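Dritura

Dritura is a digital currency that began life as a savings scheme among small shopkeepers and later grew into a public coin traded on a handful of exchanges. It was designed by Marina Chatzigeorgiou, a former bookkeeper, together with the programmer Leonidas Zacharopoulos, and it is looked after today by a small company called Sundomora. Although it has never been among the larger coins, it is often mentioned by people who write about cryptocurrency as a gentle, slow-moving sort of project, and its users tend to be rather fond of it.

Origins

The idea came out of a café discussion group in the port town of Porance, where Chatzigeorgiou kept the accounts for several family businesses. Her clients complained, as shopkeepers will, about card fees and about waiting for their money, and she began to wonder whether they might settle small debts among themselves with a shared ledger. The first version was little more than a spreadsheet passed from shop to shop. Zacharopoulos, whose aunt ran one of the bakeries taking part, offered to turn it into proper software, and the two of them spent a long winter arguing happily over how it ought to work.

The first public release came the following July. It had 16 shops on its books and a supply of 1000 coins, which the founders thought would be plenty. Demand from outside the town soon showed otherwise, and the coin was later divided into smaller units, each known as a grain.

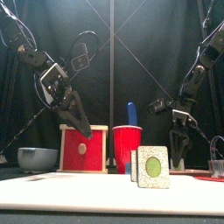 Written by the Panagiotou Reference editors
Money and Markets section — last reviewed in July

How it works

Dritura does not use mining. New entries in the ledger are checked by a circle of 13 keepers, who are chosen by the holders of the coin and serve for a year at a time. A payment goes through once most of the keepers have agreed to it, and this usually happens while the customer is still putting the shopping in a bag. Fees are very low and are shared out among the keepers, though it must be said that few of them have ever grown rich on the proceeds.

The supply can only be increased by a vote. Such votes are held each spring, and they are lively affairs — the debate before one of them ran to 963 messages on the users' forum, a good many of them about whether the forum itself should be moved.

Price and reception

For its first few years the coin hardly moved in price at all, and supporters were inclined to treat this as a virtue. When the wider market rose sharply, Dritura rose with it, and when the market fell it came down again a little more slowly. Critics have pointed out that trading is thin, so that one large sale can push the price about, and that a circle of keepers is easier to lean on than a great crowd of strangers would be. Chatzigeorgiou has accepted the first point and disputed the second, saying that people who know their keepers by name are quicker to notice when something is amiss.

See also

Sundomora
Local currencies
Shared ledgers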